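Ticket 422 – Política treinada com aumento de fundo falha na aproximação à caixa

Estado: aberto, em observação
Componente: treino / imagens da câmara de punho
Aberto por: Veronika Schnyder
Atribuído a: Conall Lenihan
Data de abertura: 13 de novembro de 2023

Descrição do problema

A política da tarefa de arrumação (pegar numa ferramenta da mesa e pô-la na caixa) foi treinada de novo com o método de aumento de fundo da Viera. Na bancada de Andisgate, com a parede lisa, o comportamento é igual ao da versão de julho. Na bancada de Govach, com papel de parede estampado, o braço para antes de descer, ou desce deslocado para o lado da parede. A versão de julho não faz isto em nenhuma das duas bancadas.

Comportamento esperado: o resultado não devia depender do que está atrás da mesa. Foi para isso que se introduziu o aumento de fundo.

Passos para reproduzir

Carregar o checkpoint 223 na bancada de Govach. Pôr a caixa na diagonal, com a tampa aberta. Lançar a tarefa a partir da pose inicial normal. A falha aparece na primeira aproximação, antes de os dedos fecharem.

Comentário – Conall Lenihan

Reproduzido. Vi primeiro a calibração da câmara e a latência e não encontrei nada. Troquei o checkpoint pelo de julho sem mexer em mais nada e o braço desceu no sítio certo. Fica excluído o hardware.

Veronika, consegues mandar o ficheiro de configuração do treino? O que está no Jellard não tem a secção das máscaras.

Comentário – Veronika Schnyder

Enviado. A secção das máscaras estava no ramo da Viera e não tinha sido integrada. O treino foi lançado a partir desse ramo, portanto o checkpoint corresponde à configuração que mandei agora.

Comentário – Viera Slanina

Resumo do método, porque o Conall não esteve na reunião. Em cada episódio segmentamos a mesa e os objetos e substituímos o resto por texturas sorteadas. A ideia é a política deixar de usar a parede como referência. São 507 episódios de demonstração, todos com a mesma configuração de máscara.

O ponto fraco é a própria máscara. Se apanhar uma parte do braço ou da caixa, essa parte também é substituída e a política aprende com imagens em que o objeto está incompleto. A tampa transparente já me preocupava antes do treino.

Comentário – Conall Lenihan

Passei a tarde a ver máscaras. Dois problemas.

1. Na tampa transparente a máscara abre buracos. A textura sorteada aparece dentro do contorno da tampa, por cima da mesa. Acontece sobretudo quando a caixa está aberta.

2. Junto à parede o limite da máscara salta de um fotograma para o seguinte. Com papel de ondas coloridas o segmentador às vezes junta um pedaço da estampa à mesa. Em Andisgate o limite fica estável.

O segundo explica o desvio para o lado da parede. O primeiro talvez explique a paragem, mas ainda não tenho como o mostrar.

Comentário – Ctibor Beneš

Sugestão: fixar a máscara da mesa pela geometria. A posição do punho é conhecida e a mesa não se mexe, por isso o plano projeta-se diretamente na imagem e o segmentador fica só para os objetos. No projeto Sýkora fizemos assim. É preciso voltar a medir a altura da mesa em cada bancada.

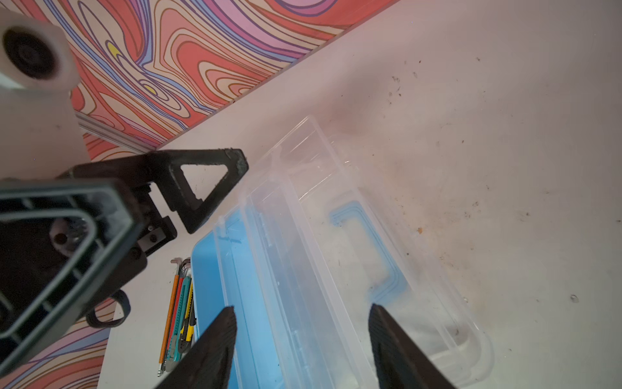 Comentário – Viera Slanina

De acordo com a proposta do Ctibor para a mesa. Para a caixa, proponho tratar a tampa e a base como uma região única e preencher o contorno exterior, sem tentar recortar o que se vê através do plástico. Perde-se alguma variação de fundo nessa zona, mas não me parece grave.

Comentário – Conall Lenihan

Feito em ramo separado. Máscara da mesa por projeção, contorno da caixa preenchido. Regenerei os episódios e lancei o treino com a mesma semente. O desvio lateral em Govach desapareceu. A paragem continua, com menos frequência, e só quando a primeira ferramenta a pegar é a mais próxima da caixa.

Não fecho o ticket. Falta correr a comparação com a máscara nova na mesa e a antiga na caixa, para separar os 2 efeitos.

Comentário – Veronika Schnyder

A Blažena Kubíček tem a bancada de Govach reservada até ao fim da semana. Pedi-lhe uma manhã para a comparação. Entretanto, usar o checkpoint de julho em Govach e não apagar o 223, que faz falta como referência.

Pendentes

– Comparação separada mesa/caixa (Conall)
– Integrar a secção das máscaras no ramo principal (Viera)
– Medir a altura da mesa em Andisgate (Ctibor)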